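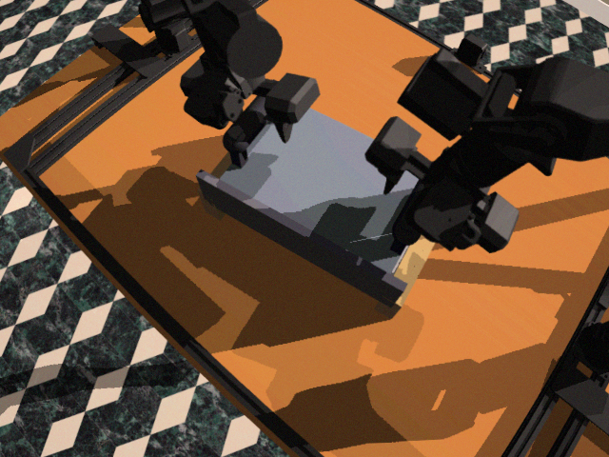 Two-arm lift: replayed demonstrations drop the part on the right side
January – Opened by Alina Mihăilă, simulation desk, Dolleteo

Status: resolved, with one leftover
Component: Fallance recorder, Rotum hand controllers
Assigned to: Sorin Tănase

Original report

We are teaching the simulated two-arm cell to pick up the Marinescu part by driving both arms remotely and recording what the operator does. One gripper goes to each short side, both close, both go up together, part stays level, everyone has lunch. I recorded 156 demonstrations this way. All of them ended in a good lift while I was driving, or I threw them out, so the set is as clean as my patience allows.

When I replay the same recordings through Fallance on the training machine, most of them fail. The left side comes up. The right side comes up a little, thinks it over and lets go. The part lands on the orange table at an angle and the arms carry on with the rest of the motion very confidently, holding air.

Same scene file, same arm models, same starting pose, same object. On my own workstation the replays are better but still not good. I have attached five of the recordings. They are not the worst five.

Expected: a replay of a successful lift is a successful lift.
Observed: see above.

Severity: I picked "high". The menu did not offer "embarrassing in front of the training group".

Log

9:10 – Sorin Tănase
Taking this. First question, and please don't be offended: is the starting pose of the part being restored before each replay, or only the arms?

9:24 – Alina Mihăilă
Both. I check it in the state dump and I also look at it, like a peasant. Flat, near the middle of the table, grippers over the two short sides. No offense taken, I asked myself the same thing yesterday and was also a little offended.

9:50 – Sorin Tănase
Reproduced. I ran your five on the training machine and got five drops, all on the right. I then ran them again and got five drops in the same places. That is good news of a sort. If it fails the same way every time, it isn't noise in the contact solver.

10:05 – Despina Grecu
Is it friction? I feel it's always friction.

10:40 – Sorin Tănase
I doubled the fingertip friction. The part now gets higher before it is dropped. I tripled it and the right fingers dragged the part sideways across the table before the left ones had finished closing. I have put friction back to where it was and would like us not to speak of it again, partly because changing it would mean the recordings were made in a different world from the one we train in.

10:52 – Despina Grecu
It was a fair guess.

11:15 – Iulian Munteanu
From the operator side: what do your hands feel like at the moment of the grasp, Alina? When I drove this cell before the holidays I had the impression the right controller was heavy. The Rotum units are the same weight, I did put them on a kitchen scale. By "heavy" I mean I kept squeezing that one early.

11:31 – Alina Mihăilă
Now that you say it, yes. I start the right hand a touch ahead of the left. I'm not aware of deciding to. If I squeeze both together, the right gripper on the screen closes second and the part gets shoved toward it, so I suppose I learned to cheat.

I assumed it was me. I'm left-handed.

11:40 – Sorin Tănase
That's the most useful thing anyone has written on this ticket, including me. Please don't record anything else for now. Could you squeeze both triggers at once a few times with the scene running, and save the raw controller stream as well as the normal recording? The raw stream is on port 4000, you have to turn it on by hand in the bridge settings. It is off by default for reasons lost to history.

12:20 – Alina Mihăilă
Done and attached. Note for whoever comes next: the bridge settings page has two boxes called "raw". You want the lower one. The upper one makes a file with nothing in it and reports success.

13:35 – Sorin Tănase
Plotted. In the raw stream your two hands close together as well as anyone could ask. In the Fallance recording the right hand is late. The delay isn't fixed either. It is small when the scene is running smoothly and at its worst reaches nearly 400 milliseconds.

So the arm you saw on your screen really was slow on the right, and you corrected for it by squeezing early. Your correction is baked into every demonstration. On the training machine there is no screen and no delay, so the right gripper does exactly what your hand did. It closes early, pushes the part out of the left fingers' way, gets a corner instead of the side, and loses it on the way up.

In other words the recordings are a faithful account of a person coping with our software.

13:41 – Alina Mihăilă
I'd like that on a mug.

13:48 – Luminița Manole
Training here. We have already had a policy learning from the first batch since last night. Does this explain why it lifts the left side beautifully and treats the right as a suggestion?

13:55 – Sorin Tănase
It does. Please stop it.

14:02 – Luminița Manole
Stopped. It was getting really good at it, too.

14:30 – Sorin Tănase
Now for where the delay comes from. Each Rotum controller sends its own stream. The left one is read in the physics loop, as it should be. The right one is read in the display loop, once per drawn frame. I went looking for the reason and found that the cell used to have one arm. When the second was added, its reader was copied from the camera preview code, where reading once per frame is perfectly sensible. There is a comment next to it that says "move this later". The comment is mine.

14:44 – Iulian Munteanu
We all have one of those.

14:58 – Despina Grecu
Then it should get worse when drawing is slow? Because that floor is expensive. Marble, all those cream diamonds, and hard shadows falling across everything. I built the scene to look nice in a demo, and I never meant for anyone to sit in front of it and drive for hours.

15:20 – Sorin Tănase
Tested it your way. With shadows off, the right-hand delay shrinks a lot and I can make a recording that replays properly most of the time. With shadows on and the view swung low across the table, it's back to the bad case. So the floor and the shadows aren't the bug, but they decide how much of it you get.

Please leave the shadows on, though. The policy gets its pictures from the same scene and Luminița wants them. Turning them off for the operator alone is possible and I will add a switch.

15:26 – Luminița Manole
Confirming I want the shadows. They help on the real bench, where the lighting is also nobody's idea of soft.

16:10 – Sorin Tănase
Fix is in the test build. Changes:

- Both controllers are now read in the physics loop.
- Each sample carries the physics step it was applied on. Before, the recorder used the clock of whichever loop happened to be holding it.
- The recorder writes a warning into the file if left and right samples drift apart by more than one step.
- The recorder stores two things for every step: what the hand asked for and where the arm went. Until today we kept only the first.
- The comment is gone.

Alina, would you mind driving it? A warning: it will feel wrong. You'll be early on the right until you unlearn it.

16:45 – Alina Mihăilă
Feels wrong. My first several tries were a disaster in a whole new direction, because my right hand kept helpfully going first. What worked in the end was a trick of Iulian's: bring both grippers down over the short sides, stop, let go of the triggers completely, breathe out, and then close both. The pause breaks the habit. After that I had a run of lifts where the part came up level without my fussing at it.

I'd suggest we keep the pause in the operator notes even for people who never drove the old build. It gives a clear point in the recording between "reach" and "grasp", and it's easier to cut there afterward.

17:05 – Sorin Tănase
Replayed the new ones on the training machine. All lift. I replayed them again with the display on, shadows on, and a video encoder running for spite. All lift.

17:12 – Luminița Manole
And the 156 old ones? Please say they can be saved. I have plans for this month.

17:30 – Sorin Tănase
Partly. The left-hand data is fine. For the right hand we need to know how late the arm was at each moment, and for most of the set we never wrote that down. Where Alina also kept the screen video I can work out the right gripper's position from it and shift the samples to match, but it's slow, and I would be trusting my own curve fitting over a person's hands. For the rest there is nothing to go on.

My recommendation is to re-record. A lift is short, the setup is already there, and the operator has had an unusual amount of practice.

17:38 – Alina Mihăilă
I knew it would end like this. Fine. I'd like the good chair, and I'd like the right Rotum unit's strap replaced while we're at it, it slips over my knuckles. Separate ticket if you insist.

17:41 – Sorin Tănase
Separate ticket, I'm afraid. Chair approved.

17:50 – Iulian Munteanu
I can take half of the recordings. It would be good to have two drivers in the set anyway, otherwise the robot learns to be Alina.

17:52 – Alina Mihăilă
It could do worse.

Resolution

The right-hand controller was sampled by the display loop, so the right arm lagged the operator by a varying amount. Operators compensated by closing the right hand early, and the compensation was recorded as if it were part of the task. Fixed in the current Fallance test build. Recordings of the two-arm lift made with earlier builds should not be used for training. Single-arm recordings made with the left controller are not affected.

If you are checking an older set of your own, squeeze both triggers together with the raw stream on and compare the two files. If the right one trails, you have this.

Leftover: the old files are still in the shared folder under a name that looks perfectly respectable. Luminița will move them somewhere that sounds worse.

Simulation desk, Dolleteo – replies go to the ticket owner – © Dolleteo – Back to top

Related tickets
Rotum right-hand strap slips during long sessions
Fallance bridge: two settings named "raw", one does nothing
Add operator-only switch for shadows
Arms keep moving after the part has been dropped
Operator notes: pausing between reach and grasp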